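Outerwear Care and Repair – Unit 5 notes
Light shells: folding, seams and linings

Hi all. I've typed up what I talked through in class, plus a few bits I forgot to say. Müzeyyen Ateş went over some of the stitching with the morning group and she explains topstitching better than I do, so I've stolen a couple of her lines.

We spent Unit 4 on wool coats, and wool is a forgiving thing to practice on. You put a fold in it and it stays put! Thin slick shells are the opposite. You fold one sleeve in, turn to get the other, and the first one has slid back out and taken the collar with it. I've been doing this a long time and it still happens to me, so please don't get discouraged if your first few come out looking like a pillow.

Start by looking, before you fold anything

Spread the garment out loosely and just let it sit. Find the hem first, then follow it with a finger until you meet the zipper. Once you have the zipper you know where the front is, and the rest gets a lot easier (in a big heap of slippery fabric it's amazing how long you can hunt for a front). Check which side of the cloth you've got. With a lined jacket the lining tells you right away, especially if it's a different color or has a print.

Then look at the stitching. Topstitching is the line you can see on the outside, and on a shell it often runs in a thread a bit darker than the cloth or one that looks darker because it sits down in the seam. Müzeyyen's line: "Read the stitches like the lines on a map." A straight run is usually a hem, a placket or a panel join. A curved one is more likely an armhole or a hood panel, but check, don't guess.
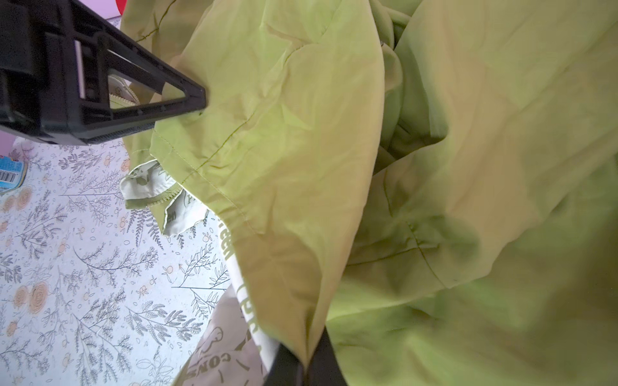

Lime-green shell with the patterned lining and green zipper tape showing at the fold.

Notice how much the green changes from one part to another on a fabric like that. Where light comes through a single layer you get that bright yellowish lime, and down in the creases it goes olive. When you're inspecting for stains this matters a lot. A shaded crease can look exactly like a grease mark, and I once spent half an afternoon treating a "stain" on a Bundgaard anorak that was only a shadow. Flatten the spot with your palm and look again before you reach for any cleaner.

Folding, the way we do it in class

Close the zipper all the way up. Lay the jacket front down and smooth it from the center out toward the sides, so the air has somewhere to go. Fold the hood down onto the back if there is one. Bring in one sleeve and hold it there with your forearm – yes, it looks silly – while you bring in the other. Now fold in the sides to about the width of your folding board, and then fold up from the hem in 3 turns. Keep the turns loose. Hard creases in coated fabric can wear the coating along the line, and on the old Walindale sample you can feel that with your fingertips.

If you're hanging it instead, use the wide hangers from the back rail. The thin wire ones leave bumps in the shoulders.

Linings

A lining that peeks out past the shell isn't always a fault. When a jacket is bunched up, it'll show wherever it likes. Judge it only with the garment flat and zipped. If it still hangs below the hem then, make a note on your sheet and put it in the Hemton bin for next unit, when we do linings properly.

Where the lining meets the zipper tape, go slowly. Thin lining gets eaten by zipper teeth all the time, and people yank. Ease the slider back a tooth at a time while you pull the cloth gently sideways, away from the tape. If there's a snag hole already, don't trim the threads, we'll want them.

For next time

Bring one light jacket of your own, lined if possible. Practice the fold at home 5 times and write down which step gave you trouble. Read the Tuvell handout on thread weights, just the first section (the table at the back is out of date, I'm redoing it in March). And could whoever borrowed my good tweezers please leave them in the blue tray by the sink.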